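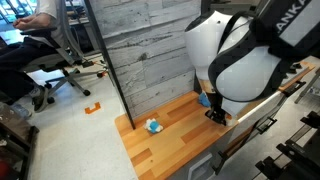
Hadside sells the Dokik as a sorting cell for small returns departments. We ran one at the Brenasow warehouse from January, on soft goods: plush toys, cloth items, anything light that arrives without a box.

Setup took 12 working days, most of it spent on grip force. The default setting is too high for plush. Once it was lowered, the cell handled 200 items per shift with one person seated nearby to clear faults.

The job changed more than the output did. Sorters used to stand all shift and decide the grade of each item. They now sit, wait, and step in when the arm stops. Two asked to go back to hand grading. Pay grades were not adjusted until Wim Prins raised it with management.

Weak points: the fault log is hard to read, and error 1858 covers three unrelated conditions. Training material is thin.

Suitable for steady, light work. Plan the staffing before you buy.

Comments

Marlene Hiebert: Same error code here. A restart clears one of the three.

Si-woo So: Do you rotate the seated post? We swap every 50 minutes and it helps.

Contact | © Nogueira Workplace Reviews | Back to top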